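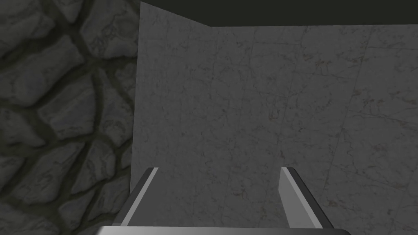
Cobbled wall, pale grey marble next to it.

January 12, 2018
Madder again, second go at the brick red

Right, so the September batch came out the colour of tinned salmon and I've been sulking about it ever since. Sisay finally sent the new madder root (chopped, not powdered - I did ask for powdered but never mind) and I had the whole morning clear, so on with it.

Yarn is the Jillau two-ply, undyed, the last of the big cone. I wound it into small skeins last night in front of the telly and tied them too tight in places, so expect pale bands where the ties were. Loosened the ones I could find.

Scoured first thing. The water came out properly yellow, much worse than last time, and I ended up giving it a second wash. I think we skimped on this in September. I can't prove it, but the notes from then just say "washed" in my handwriting and I know what I'm like.

Mordant was alum at 14 per cent of dry weight, with a bit of cream of tartar. Ebony Hoani wants me to leave the tartar out with madder as she reckons it pushes everything towards orange. I've kept it in for the main lot and left it out of one skein with a knot in the tail, so we can have the argument with something in our hands.

The dyepot

Soaked the root overnight in a jam pan, then tipped off the first water. It was brown and smelt like a shed. Fresh water on top, plus a spoonful of chalk, as ours at Tresotmont is so soft it hardly furs the kettle. That was missing last time and I'd put money on it being the trouble.

Started at 22 degrees on the little ring and brought it up slowly. Wanted to stop at 58 and hold it there, and mostly did, except for when I went to answer the door and it crept up. Caught it quickly, but if there's a brownish cast in the finished skeins, blame the postman.

By the time I'd had a cup of tea the yarn was already a lovely apricot, and then it just kept going! Far deeper than September ever got, even wet. I poked at it more than I should have. There's a bit of fuzzing on the outer strands of the top skein, entirely my fault.

The Stillel thermometer reads higher than the glass one and I've gone with the glass one for everything on this page. Would somebody please put a new battery in the Stillel before we all start using different numbers.

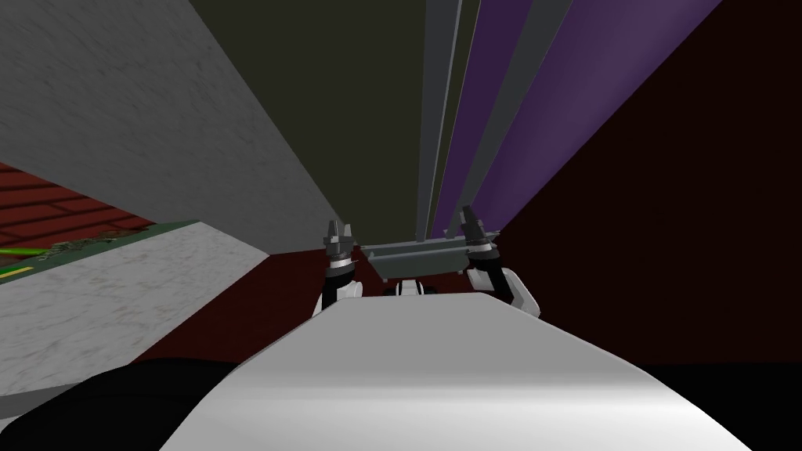
Afterbath

Used the leftover liquor for 33 grams of the odds and ends from the bag under the sink. No mordant on half of them, I think, but the labels had come off. They're a soft peachy pink so far and I rather like them. Might do for the baby blanket.

Main skeins are cooling in the pot with the lid on. Please don't lift them out, and please don't rinse them, I want them left in until tomorrow.

To do

Rinse, dry in the back passage away from the window.
Wind a bit of each on card for the book, knotted one included.
Ask Sisay what the powdered root costs by the kilo.
Strain the spent root and keep it, there's another pink in it yet.
More alum. We're down to the scrapings.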